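4.3 Comparing Grippers on Thin, Flexible Parts

Nisow's data sheet says the Olance gripper handles "any soft item." Treat that as a claim to check. Run the steps below on each gripper before you pick one.

1. Mount the gripper and tighten the wrist screws. Power up the controller and wait for the status light.

2. Set the closing force to 10 percent. Ignore the preset called Soft. On our unit it was harder than the preset called Normal.

3. Place the part on the table and leave other items around it. Trials on a bare table flatter every gripper.

4. Run 12 grasps at each force setting. Log drops, slips and creases separately. The Akpan software lumps them together as "retry," and that hides a lot.

Note: A shoe insole is a better test than a foam block. It bends, and held on edge between two fingers it offers very little to grip.
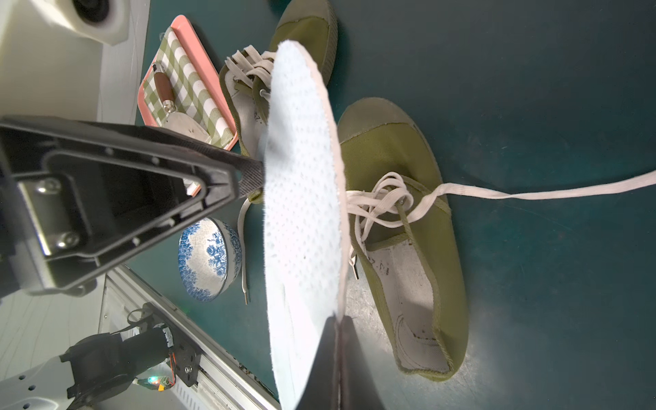

5. Raise the force in small steps and repeat. Stop when the part shows a mark that stays.

6. Swap grippers and start again from step 2. Do not reuse the old force numbers. The two scales do not match, whatever the menu implies.

Caution: Keep hands clear while the fingers close. The soft stop is slow to react.

Do not trust a success rate from fewer than 144 grasps. The brochure doesn't give its count.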